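Working notes and data dictionary for the Lalau refurbishment dataset, release 4. Maintained by Sorcha Moncrieff. Last edited March 8, 2021.

## Scope

The dataset tracks hotel refurbishments: announcement, room closures, reopening, and changes of name. One row is one project at one property. A hotel that closes its lobby in one project and its guest floors in another gets two rows, linked by `property_id`.

Properties with fewer than 18 guest rooms are left out. Serviced apartments are included if they take bookings for a single night.

## Files

| File | Contents |
|---|---|
| `projects.csv` | one row per project, over 400 rows |
| `properties.csv` | name, former names, year opened, room count |
| `closures.csv` | date ranges for closed floors or wings |
| `sources.csv` | press release, trade notice, or planning record behind each date |

All files are UTF-8, comma separated, with a header row. Dates are ISO 8601. An empty cell means unknown. Zero means zero.

## Fields in `projects.csv`

- `project_id`: integer, never reused
- `property_id`: joins to `properties.csv`
- `announced`: date of the first public notice
- `reopen_planned`: first reopening date given by the owner
- `reopen_actual`: date the first paying guest could check in
- `rooms_before`, `rooms_after`: keys, with suites counted as one
- `scope`: `cosmetic`, `structural`, or `full`
- `kitchenette`: `none`, `some`, or `all`, as of reopening
- `heritage`: `yes` if any part of the building is protected
- `renamed`: `yes` if the trading name changed within the project

`scope` is coded by hand. New carpet, paint, and furniture are `cosmetic`. Moved walls or new plumbing risers are `structural`. Use `full` only when every guest floor was worked on.

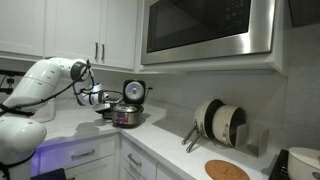
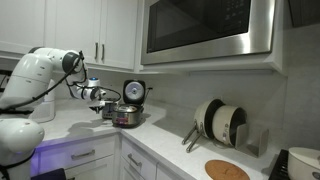
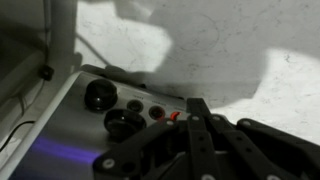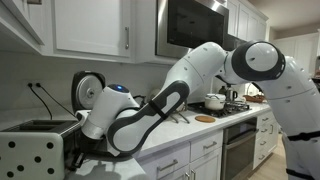 ## Coding rules

Each project is coded twice, by Haruto Minami and Mawuli Ackah, working separately. Where they differ, Yevhen Nazarenko reads the sources and sets the final value. The first two codings are kept in `projects.csv` under the suffixes `_a` and `_b`.

A planned date given as a season is stored as the first day of that season at the property's location. A date given only as a year is stored as empty, with the year in `reopen_year`.

Brand prefixes are kept in the name. "Ungate Harbor Hotel" and "Harbor Hotel" are two names for one property and share a `property_id`. The `former_names` field is separated by semicolons, oldest first.

## Known problems

- 54 projects have no `reopen_actual`. Most are still closed. The rest reopened in stages and the sources disagree on which stage came first.
- Room counts for the Mohmand group include staff rooms before release 3. They have been corrected in `rooms_after` but not in `rooms_before`.
- Pasis properties report closures by wing, not by floor. `closures.csv` stores the wing name in the `floor` column.
- `kitchenette` was added in release 3 and is empty for older projects that have not been recoded.
- Cost is not recorded. Published figures mix construction, purchase price, and fit-out, and could not be made comparable.

## Changes since release 3

- Split `status` into `announced` and `reopen_actual`
- Dropped `star_rating`
- Merged duplicate properties found by Paweena Ongart
- Fixed reversed start and end dates in `closures.csv`

The next release is planned for May. Corrections should quote the `project_id` and include a source that can be added to `sources.csv`.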